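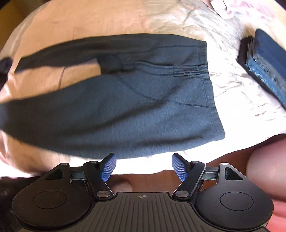 What can a robot learn from people folding clothes at home? According to a study released 4/20/18 by the Awan research group, it can learn where to grip soft fabric and when to let go.

The group recorded 2,000 folding demonstrations in bedrooms, with people working hand-held grippers in place of a robot arm.

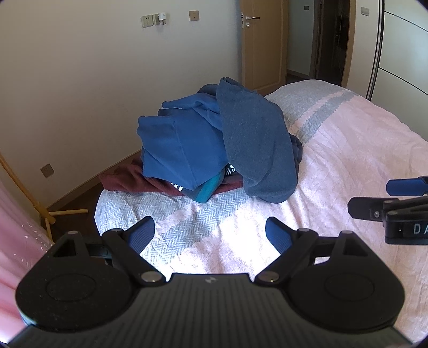

A policy trained on the recordings folded 89 of 120 test garments without help. Lead author Melur Ngui said thick fleece remained the hardest material. Further trials are planned for September.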